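Jokberg Museum to open free for a preview weekend

November 2022

Jokberg Museum will open its doors free of charge to local residents before the start of its new season. The preview weekend is the museum's first since the old grain store on the site was closed for repairs in May.

Visitors will be able to walk through the store, the yard and the weaving rooms ahead of the general public.

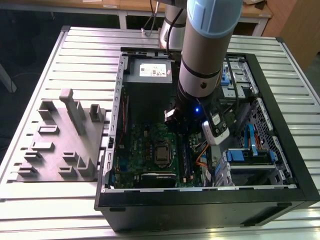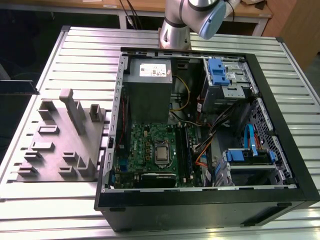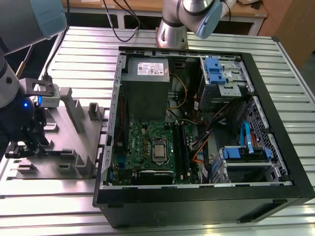

An open desktop computer case on the worktable.

The museum has set aside 400 tickets for the weekend, which must be booked ahead through its website. Each household may book for one day only, and children under five do not need a ticket. Tickets will not be sold or handed out at the gate.

The repairs were paid for by a grant from the Flulasora Fund and by a public appeal, which drew gifts from 331 households. The ground floor has a new brick surface and the outside stairs have been rebuilt. The upper floor is still being worked on and will stay closed until further notice.

In the weaving rooms, the Vondik loom is back on display after 2 years in storage. Staff will run it for short periods each afternoon. Around 50 pieces of cloth from the museum's own collection will be shown next to it, most of them from farms in the valley.

The Ferraro tearoom will serve soup, bread and cakes on both days - hot food stops an hour before closing.

Parking is in the lower field, with spaces for disabled visitors in the yard. Dogs on leads are welcome outdoors but may not enter the buildings. Regular admission prices return once the season begins, and annual passes bought during the preview weekend will be valid from the first day of the season.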